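Section 4. Loading the Rack

The Lonen tabletop rack holds stemware upside down by the foot. Read this section in full before placing any glass on the rack.

1. Set the base on a flat, level surface, at least 30 cm from the edge of the table.

2. Clear tumblers and cups away from the rack. These are stored separately and must not be hung from the wire.

3. Turn each wine glass over so that the foot faces up.

4. Grip the glass by the stem. Do not lift it by the rim of the bowl.
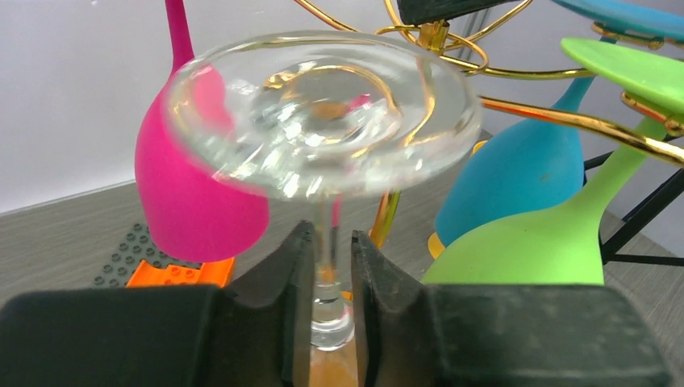
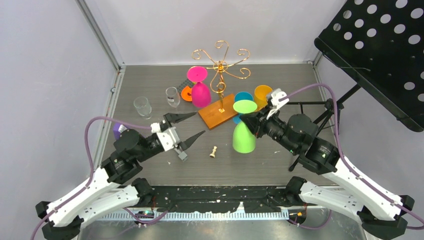

Fig. 7. Wine glasses turned foot up, with the gold wire rack.

5. Slide the stem between the wires until the foot rests evenly on both sides. Release the glass slowly - it should hang without touching its neighbor.

6. Load opposite sides in turn to keep the rack balanced.

CAUTION: Do not hang any glass weighing more than 200 g. Do not bend the wire to fit a thicker stem.

NOTE: Colored and clear glasses may be hung together. Dry every glass fully before loading, as standing water will mark the base.

To unload, reverse steps 3 through 6. Wipe the wire with a soft cloth once a month. For replacement fittings, write to Armelle Joly, Customer Service, and state the model name shown under the base.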